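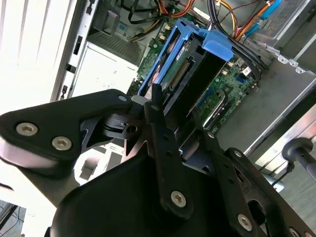 **Kinesthetic teaching** (also *lead-through teaching* or *hand guiding*) is a method of showing a robot a task by moving its arm through the task by hand. The joint positions are recorded and later played back or used to train a control program. A related method, **teleoperation**, has the operator move a separate device while the robot follows. Both are forms of programming by demonstration.

## Methods

In hand guiding, the arm is placed in a mode in which its motors cancel the weight of the links, so that it can be pushed with little effort. The operator's hands are on or near the arm, and may appear in the recorded pictures. Forces measured at the wrist include those applied by the operator, and must be separated from contact forces or discarded.

In teleoperation, the operator's movements are copied from a leader arm, a hand controller or a joystick. Recorded forces are cleaner, but the operator has a poorer sense of touch. Xolalpa's survey lists 7 leader devices, of which the Brindel arm is the only one to return force to the hand on every joint.

## Computer disassembly

Opening and emptying desktop computers is a common test task. Cases differ in layout, cables are flexible, and parts are held by latches that must be pressed in a certain direction. Work on hard drives in plastic carriers is of particular interest, as the gripper must enter a narrow space without striking the board or the drive.

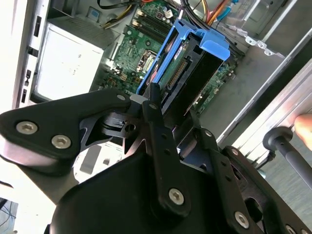 *Gripper at a hard-drive carrier in an open desktop case, wrist view.*

The Drulwood collection holds 1,367 demonstrations of this kind, 113 of them marked as failed by the operator. Prosser found that failed runs were useful for training a stop signal but lowered accuracy when mixed with the rest unlabelled.

## Camera placement

A wrist camera keeps the fingertips in view at close range, but the gripper itself hides a large part of the picture. A fixed camera shows the whole case and the position of the arm, at the cost of fine detail near the latch. Most recent systems record both and align them by time stamp. 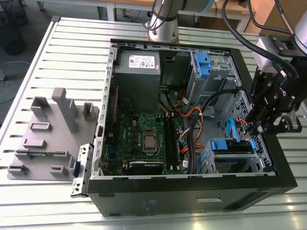 Vol. 2, p. 113

## Limits

Demonstrations carry over the habits of the operator, including pauses and needless corrections. A path recorded on one case model seldom transfers to another without further examples. The Fusorberg procedure trims pauses before training; Gunawardena's does not, on the grounds that some of them mark a change of grip.

## See also

- Programming by demonstration
- Gravity compensation
- Leader–follower control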